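Workshop tips: setting up a bin for grasping tests

These tips come from our workshop in Renirmont, where we test how well a robot arm can pick things out of a bin. Our question for the last series was a simple one: does the arm learn faster if it practices on a few things many times, or on many things a few times each? We made 2,000 attempts, half with each method. The second method was better on objects the arm had never met, and the first was a little better on the objects it knew. I write down what helped us with the bench, as most of our lost hours came from there and very few from the software.

Fix the bin before you do anything else. A bin that moves 2 millimeters in the morning will spoil the numbers of the whole day, and you will look for the mistake in the wrong place. After each 20 attempts, push on the bin with your hand. If it gives, tighten, measure again and throw away the last set.

Choose the objects from a normal house. Soft toys, cups, brushes, bowls. We had at first a set of printed cubes, and the arm became very good at cubes and at nothing else. Wash the soft things before the first use, because loose fluff changes the grip.

Make two lists and keep them apart. Lill is our name for the practice set and Mikard for the test set. An object from Mikard must never go in the bin during practice – not even for a quick try. We store them in separate boxes with the names on the lid.

Mix the objects by tipping them from a bucket. When a person places them by hand, they become too neat, with space between each one. Let them fall, and leave them how they lie.

Write down also the failures. Our program, Una, saves the result of each attempt, but it can not tell a slip from a miss. For this we keep a paper sheet with one column for each. I plan to do this part better in September.

Clean the fingers of the gripper after every 7 sets with a dry cloth. Do not use oil anywhere near them. 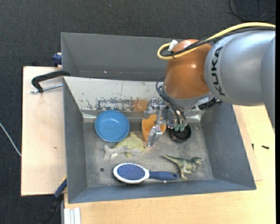 Clamps are worth more money than people want to spend on them. Cheap ones open slowly when the arm touches the wall again and again, and you do not notice it from your chair. Put the clamps on the edge of the bin and keep them away from the side where the arm comes in – ours has them on the left, and the arm reaches in from the right. Check also the small hardware on the table before you start, and put screws back in their tin in the evening.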